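4. Sorting and Stacking the Blocks

Read this section before you open the block set for the first time. Allow 26 minutes for the first session. Later sessions go faster.

4.1 Preparing the table

1. Choose a flat table that does not rock. A dark, matte top works best. Glossy tops throw reflections that make block edges hard to judge.
2. Wipe the top with a dry cloth.
3. Clear a working area 800 mm wide. Keep cables and clamps toward the back.
4. Set the blocks down one at a time. Do not tip them out of the tray.

Note: Blocks from the Jotdale and Horgan sets differ slightly in height. Keep the two sets apart – a mixed stack will lean. 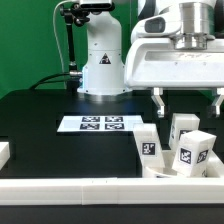

4.2 Building a stack

1. Pick the block with the flattest face and place it first.
2. Leave a finger's width of open table on each side of it.
3. Lower the next block straight down. Release it only when the faces are touching.
4. Check the stack from the side before adding another block.
5. If a block sits crooked, lift it off and start that layer again. Do not push it into line.

CAUTION: Keep hands and sleeves clear of any moving equipment at the table.

4.3 Putting the blocks away

1. Take the stack down from the top.
2. Brush dust from each block and return it to the tray.
3. Set aside any block with a chipped corner.

Replacement blocks are listed under part number 1763. The tray is part number 163. Send orders to Clodagh Tully at the Zelthorpe parts desk, and include the set name printed on the tray lid.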